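Equipment Planning for a Two-Handed Garment Folding Setup
Final report, project group 3
Savita Mathur, Ákos Kovács, Siobhán Hayes
Supervisor: Bernadette Ó Dálaigh
8 June 2018

2. Budget and starting point

The department gave us 4,000 euros for the whole project, with no second round. Our first parts list came from the Rimetix catalog and went over the limit before we had added storage or spare parts. We cut it down by dropping the wrist force sensors and buying one charger instead of two.

The largest line was the pair of hand-held grippers. Folding needs two, one to hold the cloth and one to move it, so buying a single unit first and waiting was never a real option for us.

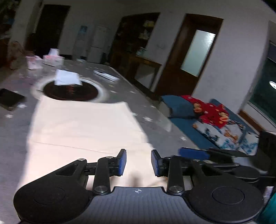
Shipping was the cost we judged worst. Manov quoted 128 euros for delivery and Halamell quoted 166, but the Halamell price covered returns. We went with Halamell and used the return option once, for a cable of the wrong length.

3. Consumables and spares

We budgeted for fingertip pads as a consumable from the start. Mac an tSaoi sells them in packs of four, and we planned on about 40 pads for the full run of sessions. Ákos thought this was too many. It may be, but the pads are cheap next to a lost afternoon, and the next group can use what is left. Pivot bolts went on the same order, with thread locker and a spare hex key.
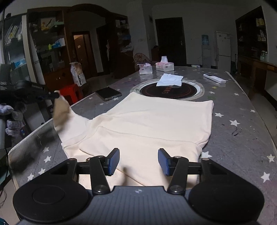
Garments cost us very little, and we kept the line small on purpose. Most of the items were things we already had at home. The plan called for towels and flat cloths first, then tops with sleeves. A sweatshirt takes both grippers, with one on the cuff and the other free to work near the hem, and the blue pads have to close on thick fabric as well as thin. We therefore priced only one pad type. A softer pad for thin shirts is listed in the appendix as a later purchase.

4. Items we left out

We did not budget for a work table. A dedicated one would have taken a large share of the money, and a household table was closer to the conditions we wanted to study. We also left out lamps, and would put them back in if we did this again — two small ones with stands would be enough. The order for those should go in before December, when the department closes its accounts.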